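Hadgu Assistive Handling Project
Second Progress Report to the Josano Fund
Reporting period: September to January
Submitted 5 Feb 2022

1. Purpose of this report

This report covers the second period of the grant and deals mainly with the demonstration visit held at the Tustcombe laboratory. The Fund asked at the last review that the visit be reported separately from the technical milestones, which are set out in the annex. Spending is addressed briefly in section 5.

2. Preparation for the visit

Visitors were invited from residential care providers, commercial laundries and two technical colleges in the region. Invitations went out in September. A total of 54 people registered, and attendance was close enough to that number that the planned schedule was kept. Visitors were divided into three groups, each of which spent the same amount of time in the main room, the control area and the discussion session.

The original plan placed the demonstration in the lobby of the Killavix building. This was changed after a trial setup showed that the lobby could not be given a reliable network connection. Moving to the main room reduced the size of each group but allowed visitors to see the work in its usual surroundings. Signs, a short printed guide and a safety notice were prepared by laboratory staff. The guide was reprinted once to correct an error in the floor plan.

3. The program

Each group was given a short talk on the aims of the project, followed by a live session on household textiles. The tasks chosen were flattening a sheet, folding a towel and placing folded items in a stack. These are the same tasks used in the project's internal testing, and visitors were told in advance that failed attempts would be left in the program and discussed.

The towel task was completed in every session. The sheet task was less consistent. In the second session the gripper lost the corner of the fabric twice, and the operator stopped the run and started again from the beginning. Several visitors from the laundry sector said that this was the most useful part of the afternoon, as it gave them a fair idea of the distance between current performance and daily use. The stacking task was shortened in the third session to keep to time.

The control area was staffed throughout. Visitors were shown how recorded attempts are reviewed, how unsuitable recordings are set aside, and how the remainder are used in training. At the close of the reporting period the Hadgu collection held 3385 reviewed recordings — a figure that includes the material carried over from the first period.

4. Feedback and matters arising

Feedback forms were returned by most of those attending. The care providers asked mainly about safety near residents, noise, and whether the equipment could be cleaned to the standard their premises require. The project has no test results on cleaning at this stage and said so. The laundries asked about speed. The colleges asked whether students could be placed with the laboratory for short periods, and a proposal on this point will be sent to the Fund under separate cover.

Handling of large, thin fabrics was the subject of most of the technical discussion. A sheet that looks flat to a person may still hold creases that affect where the next grip should be made, and small differences in how the fabric meets the edge of the table can change the result.

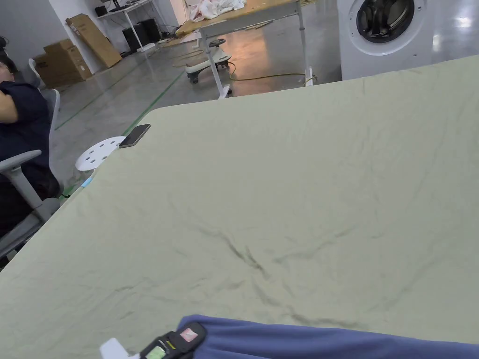
The project team has therefore moved fabric handling ahead of the planned work on rigid containers. The change does not affect the total budget, but it does delay the container milestone to the next reporting period. The Fund's agreement to this change is requested.

Two practical points were also raised. Visitors at the back of each group had difficulty following the detail of the work, and a larger display will be used at any future event. Parking at Tustcombe was not adequate, and later groups were directed to the overflow lot at short notice.

5. Spending

Costs for the visit were met from the outreach line and remained within it. The cost of reprinting the guide was absorbed by the laboratory. No transfer between budget lines is requested.

6. Next period

Work in the next period will cover corner detection on plain fabrics, a revised procedure for restarting a failed run, and the first trials with fitted sheets. A smaller return visit for the care providers is under discussion — dates have not been set. The annex gives the status of each milestone and the revised date for the container work.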